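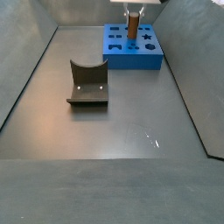 The blue shape-sorter board.

By February, Vittoria Piras had been at the college in Simance long enough to know which washing machine ate coins, and she still had not told her mother about the scholarship. It had been a clerical thing, a form that went to the wrong office at Naltach, her home university, and came back with a polite letter saying the money would now arrive in the summer, when she would be home again and would need it a good deal less.

"How much are you short?" asked Kai-wen Huang, who lived across the hall and cooked enough rice every evening for the whole floor, whether the floor was hungry or not.

"Two hundred and forty-five," she said. "For the field course. Without it the semester doesn't count toward my degree, and then I suppose I've come all this way for the bread."

"It's very good bread," said Kai-wen, and passed her a bowl.

She went to see Mrs. Pellegrini in the visiting students' office, up 6 flights of stairs that smelled of floor wax and wet coats. Rosalba Pellegrini had a heater under her desk and a great dislike of forms, a hard thing in a person who spent all day among them. She read the letter from Naltach twice, and then she took off her glasses and asked Vittoria whether she could drive a van.

"I can drive my uncle's," said Vittoria. "It pulls to the left."

"So does ours. The geology people need somebody to take them out to Revcombe and back, seven Saturdays, and they pay on the day."

So Vittoria drove, with the old professor, Nazareno Melis, asleep beside her and the students singing in the back, and the sea coming up gray and then silver on the right-hand side. On the second trip she called her mother from the parking lot and told her all of it, the letter and the van and the rice. Her mother was quiet for a while, and then she wanted to know if the tires were any good.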